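Unit 5: Unplanned contact in two-arm cells

The case for this unit is the calligraphy bench in the Nadton lab. The task is small: pick up a pen from the mat, put it in the mesh cup, leave the brush rack alone. On run 193 the right arm closed on the pen, lifted, and swung wide into the rack. No one was hurt. The log shows no error code. 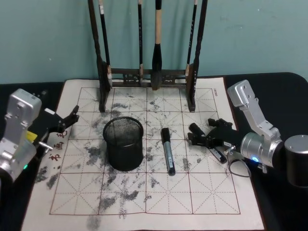 Start with the log. The planner's model of the bench held the mat and the cup but had no entry for the rack, so the path it chose was legal as far as it knew. The force limit was set for the arm's own joints and was too high to notice a light wooden object. 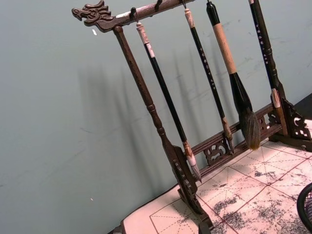 Krystyna Wysocka objected that a lower force limit alone would have stopped the arm, whatever the model held. Junhao Shi's reply was that it would stop after contact. Both points go in your report.

Two changes were made in April: a keep-out box over the rack, and a separate contact limit for each arm.
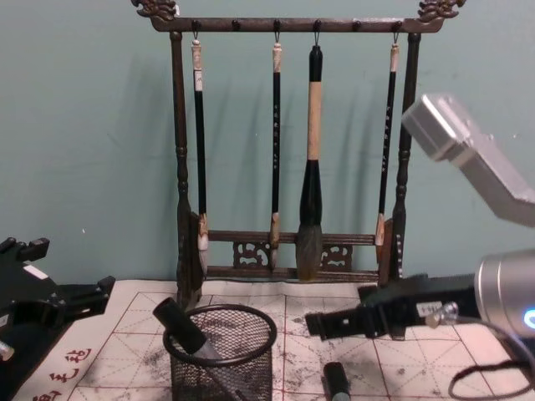 Before the next session, read the stop procedure and write down which change you would test first, and how. Bring 2 copies.

Course contact: Anqi Qian, Mahuika Robotics Teaching Lab | Back to top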